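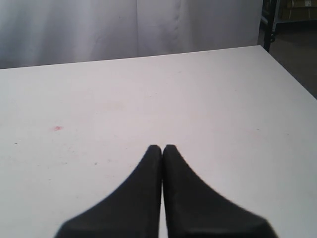

The Datum

The Plerklow tide gauge was installed in 1983 in a concrete well at the end of the harbor wall. It consisted of a float, a counterweight, a wheel, and a pen. The pen drew a line on a drum. Every week somebody changed the paper and wrote the time in the corner, and for most of the years that followed the somebody was Mirsad Todorova.

Chantelle Masilela was sent by the survey office in Jadirano to close it. A pressure sensor had been fixed to the ferry pier in February and had run without a fault. Her instructions were to level the old gauge to the benchmark one last time, compute the offset between the two records, and sign the form.

She set up the level on the wall at low water. Todorova held the staff. He held it well, with the bubble centered and his elbows against his ribs.

"Benchmark," she said, and read it. "Gauge zero." She read that too. She moved the instrument, because the procedure called for two setups, and they did it again in the opposite direction. The misclosure was under a millimeter.

She worked out the difference in the field book and looked at it for a while.

"Your zero is 3 centimeters low," she said.

"Yes."

"The last certificate has it at nothing."

"The last certificate was done from an office."

She asked how long it had been low. He said he could show her. The charts were in the pilot house, in flat drawers, 827 of them in the first cabinet and the rest in a second cabinet that did not lock. He opened the third drawer down and took out a sheet. The line rose and fell as usual until a little after four in the morning, where there was a vertical step. After that it rose and fell as before, slightly displaced.

"The Starirero came in without her engine," he said. "She hit the wall there, by the ladder. The well settled."

"You didn't report it."

"I reported it. I wrote it on the chart."

He had. It was in pencil, in the margin, in small upright capitals: WALL STRUCK 0412. WELL DOWN. ADD 30 MM FROM HERE. The same instruction, shortened to ADD 30, appeared on the next sheet and on the one after. She went through the drawer and then through the one below it. It was on all of them.

The office had digitized the charts by scanning them. The scanning contractor, Khumalo, had cropped the margins to save space.

Masilela sat down at the pilot's table and did the arithmetic. The published trend for Plerklow had been used in the design height of the new flood gate. With the correction applied, the rate changed in the second decimal place. It did not change the gate. It did move 354 monthly means, each by the same amount, and each would have to be reissued with a note.

"Will they do it?" Todorova asked.

"They'll ask for evidence of the step."

He slid the chart across to her. She photographed it with the margin included, then turned it over. The back was blank except for a ring left by a cup.

The form had a box for remarks, two lines deep. She wrote the time and the amount, and attached a second page. Under "Date of closure" she wrote June 2020. Under "Condition of instrument" the choices were good, fair, and poor — she marked good.

They went back along the wall to stop the clock. The tide had turned and the pen was climbing. Todorova put his hand on the drum but did not lift the pen.

"High water's at six," he said. "It'd be a better place to end."

Masilela looked at the form, which had no box for the hour. She folded the tripod and sat down on the bollard to wait.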